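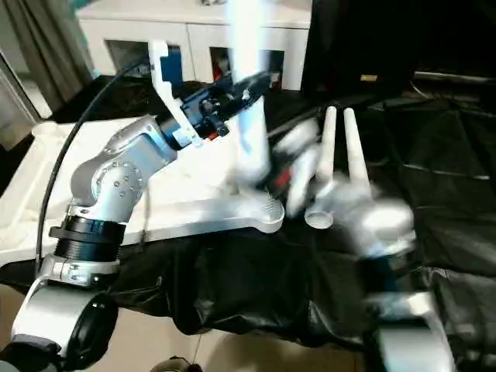 I have never trusted anything that promises to stand up on its own once you put it together. Coat racks, music stands, the bird feeder pole my sister swore by. So when Máté Halász sent me the parts for a Plideneo stand and said it would be steady enough to leave alone, I wrote back "we'll see" and cleared a table for it.

The idea is simple. You print a wide triangular base, fit a pole at one corner, and hang something light off the top. Máté wants his for a desk lamp. I want mine for drying herbs, and Edit Pap thinks we are both going to end up with a white plastic triangle in the closet by November.

My first complaint is the footprint. Three corners sound economical until you try to put the thing on a shelf, and then you find that a triangle wastes space on every side. A round base of the same reach would at least let me push a mug up against it.

My second complaint is the pole. It goes in at a corner, so anything hanging on the outside of that corner is pulling the whole stand over. Hang it toward the middle and you're fine. The instructions, 2 pages long, show a lovely drawing of the finished stand and don't say a word on which way the load should face. I had to ask.

I'll give the base some credit. The ribs across it are a better use of plastic than a solid slab, and the raised rims ought to stiffen it. Whether they do after a summer next to a sunny window is another matter. I've had printed parts go wavy on me before. 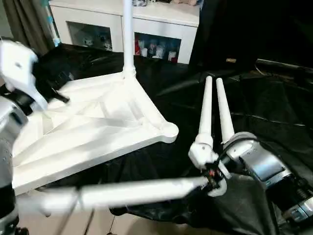
Does the cloth under the base do anything useful?

It protects the tabletop and makes white parts easier to see, but I wouldn't count on it for grip, and a loose cloth can slide and take the stand with it.

For the real thing I'd go with thin rubber pads, one at each corner. Zoltán Magyar suggested filling part of the base with sand, which sounds to me like a good way to own a stand that leaks sand. A flat 400 gram weight laid across the ribs would be my choice, and it comes off again when you want to move everything.

I have the herbs tied in 4 bunches and no great faith in any of it. Thyme goes up first, on the inside. The rosemary is heavier and can stay on its nail in the kitchen until I've watched the thyme for 5 days.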